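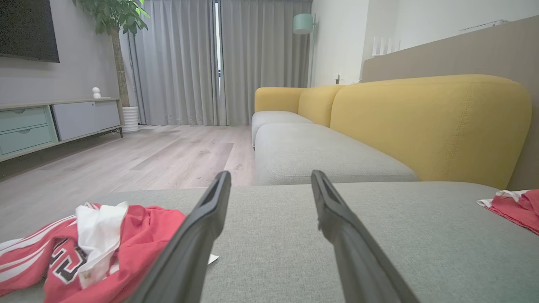 Visit report: Wirard open afternoon, Filerby
Posted Wed 10 November

Wirard opened its data collection site to visitors for an afternoon and our group had places on the second tour. The site is a leased unit at the back of the Filerby business park, past the tile warehouse. Parking was tight and the sign on the door still has the previous tenant's name on it, so allow a few extra minutes if you go to the next one in April.

Wirard doesn't build robots. It records people guiding robot arms through household jobs, then cleans up the recordings and supplies them as training examples. The project we saw is called Yen and it is all laundry and tidying. The client trains the model elsewhere and we weren't told much about that end.

The unit is split into rooms fitted out like parts of a home. We spent most of our time in the lounge, where the job was picking up clothes left on the sofa and folding them. Each attempt is called an episode. The operator works both arms, and the recording takes in the camera views along with the position of every joint. A good shift produces 50 usable episodes. The target for the lounge is 2000, spread over different garments and different starting positions.

Starting positions took up more of the talk than I expected. If a jersey always begins in the same spot, the model learns the spot. The staff work from a sheet that says which garments go out and how messy they should be, and they change it between episodes. Light matters too. Some sessions are run with the curtains drawn and others with them open, and the sheet records which.

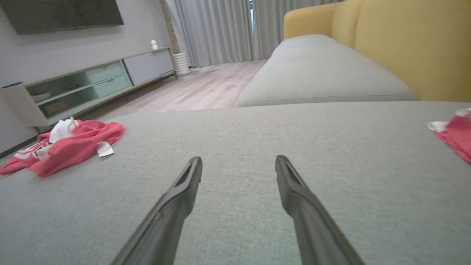
Wrist camera view in the lounge, with red clothing at either side of the seat.

We were then shown Flineck, the in-house review software. It puts the camera views side by side on a common timeline, and a reviewer marks where each step starts and ends: reach, grasp, lift, fold, release. Poor episodes are tagged with a cause. Of the 28 episodes up on the screen during our visit, 17 had been passed. The rest were waiting for a second look or had been rejected, mostly for dropped frames or a long pause in the middle. Fumbles are often kept if the operator recovers, as the client wants examples of recovery as well.

Soft items are slow going. A cup keeps its shape when you pick it up – a shirt doesn't, and the operator can't feel the fabric through the controls.

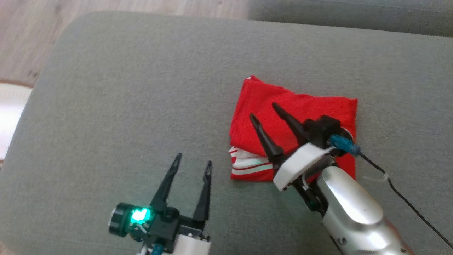 Why use two arms for folding?
Most folds need one part of the garment held while another part is moved, and recording both arms together lets the system learn the timing between them.

Tea was in the front office afterwards. The tour ran well over its hour, and the kitchen room was closed for rewiring, so we missed that part. Bookings for April go through the Wirard front desk.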